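La buanderie partagée de Jorport rouvre avec de nouvelles consignes

Fermée depuis le mois de mai pour la réfection des canalisations, la buanderie partagée de la résidence Jorport accueille de nouveau les habitants, de 7 h à 21 h. Le local compte désormais 5 lave-linge et 2 sèche-linge, accessibles avec le badge de l'immeuble.

Le règlement affiché à l'entrée a été revu. Les petites pièces - chaussettes, lingettes, disques à démaquiller lavables - doivent maintenant passer en machine dans un filet fermé. Selon Bukola Aliyu, gestionnaire de la résidence, plusieurs pompes de vidange ont été bouchées l'hiver dernier par du petit linge. Les réparations ont coûté 1102 euros.

Des filets et des bacs en plastique ajourés sont prêtés sur place. Après usage, les filets se rangent ouverts, pour sécher, et les bacs retournent sous la table de pliage. Ibrahim Ezeani, locataire du bâtiment Eko, demande aussi que les machines soient vidées dès la fin du cycle.

Le prix du lavage ne change pas. Les badges qui ne fonctionnent plus sont à rapporter à la loge du bâtiment Akande, le matin. 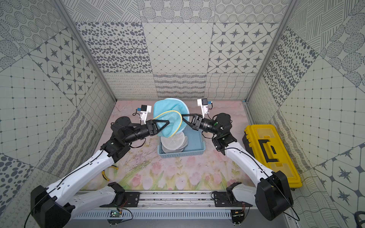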